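Can and tray sorting exercise: questions about the wrong-tray fault
Page kept by Thư Hầu, Trurness simulation group

These answers cover the wrong-tray fault in release 5 of the Toltlow controller. They are for people who run the sorting exercise at Trurness or at Fisteck and have had runs marked as failed since the September update. The exercise uses one red cylinder, a red tray and a blue tray, and the can has to end up in the red one. 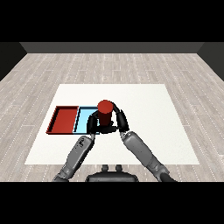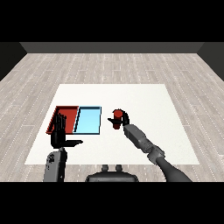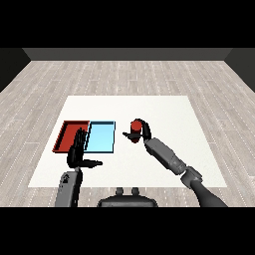
The red cylinder in the grip, with both trays on the left half of the white work surface.

What is the fault?

The controller picks up the can correctly and then sets it down in the blue tray, or on the rim between the two. No error is raised. The run log says "place complete" and the controller carries on as if the job were done. Only the scoring script, which checks the final position of the can, marks the run as a failure.

How often does it happen?

We ran the exercise 700 times on release 5 and had 90 wrong placements. Release 4 on the same start positions had 2, and both of those were dropped cans.

What causes it?

The target position is worked out once, at the start of the run, and stored relative to the left wrist. In release 4 the left arm was parked before the right arm began to move, so this did no harm. Release 5 lets both arms move together to save time. If the left hand drifts during the pick, the stored target drifts with it, and the place point can slide from the red tray towards the blue one.

The trays touch along their long edges, so a fairly small drift is enough.

Is it a colour recognition problem?

No. That was our first guess as well, and we lost a good while to it. The tray labels were correct in every failed log we opened. Changing the lighting or the tray colours makes no difference to the failure rate.

Does it matter where the left hand is?

Yes. The second and third pictures both have the left hand up at the trays while the right hand holds the can. In the second it is at the red tray, and in the third it is over the seam between the two. Any left-hand position is allowed, but the hand must be still when the target is stored and must stay still until the can has been released.

Can the two hands collide?

They can. When the place point moves, the path of the right arm moves too, and the clearance check was done on the old path. We have logs where the right hand passed through the space kept for the left thumb. In simulation that costs you a run. On hardware it could damage a finger or catch someone reaching in to clear the work surface.

Can I run release 5 on the real robot?

Please don't. Release 5 is blocked on the Trurness hardware until the fix has been signed off. If you work at another site, go back to release 4 before you power up the arms. The block is a setting in our own launcher and does not travel with the controller files, so copying the folder across will not protect you.

What should I do in the meantime?

Set "arms_together" to off in the run settings. This parks the left arm first, as release 4 did, and makes each run a little slower. Check the setting again after every restart – the launcher writes the default back if it closes badly.

Do I need to repeat my old runs?

Only those made on release 5 with both arms moving. If you scored them with the script, the pass and fail marks are right and can be kept. If you counted "place complete" lines from the log, the results are not safe to use. Vogler's team had a set like this and rescored it from the saved end positions without running anything again.

When will it be fixed?

A test build now stores the target relative to the work surface and repeats the clearance check if either arm moves. It still has to go through the full set of start positions. We will change this page when it has.

How do I report a case?

Send the run log, the settings file and the start position number to the simulation group. Include the settings file even if you think you left everything at default. Screen recordings are welcome but we can't trace the drift from them alone.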